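Working Safely Around Shared-Space Arms
Course handout, week 8
Idell Technical Institute, Automation Lab
Revised 2023-03-03

Welcome back, everybody. Last week we spent most of our time on paperwork (risk assessments, who signs what, and that very long discussion of the word "guard"), and I know a few of you were itching to get back to the benches. This week we do that, but I'd like you to read this handout first, all the way through, with a cup of something warm if that helps. It covers the house rules for the two-arm cells, and it also tries to say a little about where those rules come from, so that when you go out to a plant like Pralla or Gunn you'll recognize the same ideas under different names.

Let's start with the workspace. The formal standards talk about several kinds of space, and the two I want you to keep straight are the maximum space, meaning everywhere the arm and whatever it is holding could possibly reach, and the operating space, meaning the part it really uses while running its program. Students nearly always plan for the second and forget about the first. Please don't! If a program goes wrong, the arm doesn't know which part of the room you had in mind for it.

With two arms in one cell you also have a shared zone, where both grippers can reach the same spot. The plain rule is that only one arm moves in the shared zone unless the program has been written and checked for both at once. When we practice stacking and clearing cans, the top of the cabinet is our shared zone, and we treat it that way even on days when the second arm has nothing to do.

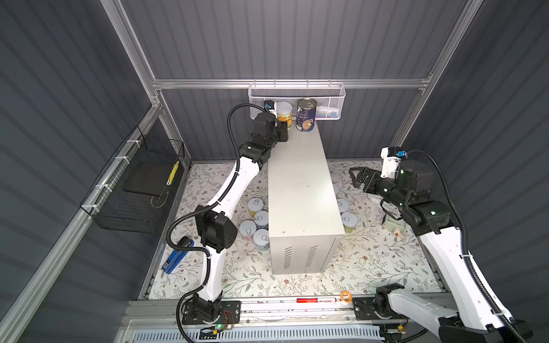 Figure 1. Two-arm cell with cans on and beside the cabinet. Both grippers are close to the cabinet.

Look at how much there is to think about in a fairly small cell. The cans standing on the floor on either side of the cabinet are part of the job, but they are also obstacles for anything that swings low, and the ones to the right are partly hidden behind the cabinet. When you write your layout sheet, put down every object inside the enclosure, including the ones you don't plan to touch. That means the stapler-like tool by the left wall, and the marker and the roll of orange tape on the front rail between the two bases. An object that isn't on the sheet should not be in the cell when you press start, and the rail is the place I would check first. It makes such a handy shelf that things get set down there all day long.

Cables deserve a paragraph of their own. The conduit that runs from a wrist camera back down the arm needs enough slack for the full range of motion and not so much that the loop can snag on a post or a can. Before the first run of the day, move each arm by hand control through its whole program at slow speed and watch the conduit the entire time. Watch the cable, please, and let the gripper look after itself for once. I've been teaching this course a good while and it's still the step I have to repeat most.

Now the start-up routine, which you should know by heart before October when the second-years take over the Minholm bench:

Check the layout sheet against the cell.
Test the emergency stop, every shift, even if the last group tells you they just did it.
Say "arms live" out loud and wait for your partner to answer.
Run the first cycle at reduced speed.
Keep hands, sleeves and lanyards outside the enclosure until both arms are stopped.

If a can tips over or rolls away, stop both arms before you reach in. Both of them, please, even when it's perfectly clear which one did the tipping. Then write one line in the log with the time, what fell, and which arm was moving.

For next time, read section 21 in the lab binder and bring a finished layout sheet for your own bench. Pencil is fine.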